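Sweeping robot back on Lamby bridge after third wheel change

The council's pavement sweeper is due to start work again in September, after another spell in the Darnley depot with its wheels off.

The machine, a Parisi bought on a trial contract, was meant to clean the footbridge and the paved walk beside it every morning before seven. By the depot's own log it has managed 16 full runs. The rest were cut short, most of them on the ramp.

Staff say the trouble is in the setup. The sweeper judges how far it has gone by counting turns of its drive wheels, then checks that against a stored map. On the smooth middle of the ramp this works well enough. When a wheel strays on to the grooved paving at the side it slips a little, the count drifts, and the machine decides it is closer to the steps than it is and stops.
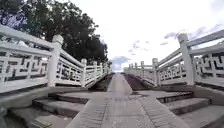
The ramp on Lamby bridge, with grooved paving along both sides.

The cure this time is a softer tyre and a new map, made by steering the sweeper over the bridge by hand at walking pace. The tyres cost £193 a set. The depot could not say how long a set will last on stone, and the last two sets were also described as the answer.

There is a new daily routine as well. Before each run an operator has to wipe the distance sensors, clear the brush of twigs, and check the tyre pressure with the water tank full. Pandley, the firm that looks after the machine, says the last point was missed all through the spring. With a full tank the tyres squash and the wheels become smaller than the software thinks they are. It is an odd thing to find out after 482 hours of running.

The flat section has been less of a worry, though it has needed work too. The sweeper treated the gap between the slats of the long bench as open ground and tried to pass beneath the seat. Engineers have now drawn a no-go strip along each side of it, so whatever leaves gather there will have to be swept up with a broom. The same goes for the foot of the kerb by the planting, where the brush does not reach.
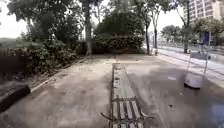
Shirley Desjardins said she would believe in the new tyres when they had been through a wet winter, and asked why the tank had not been checked in the first place. She also wanted to know who would be paying for the operator, as the sweeper had been sold to residents as a machine that went out by itself.

The council says the cost will be met from the existing cleaning budget — it did not say what would be cut to cover it. Pandley will review the settings after the next 200 hours of use.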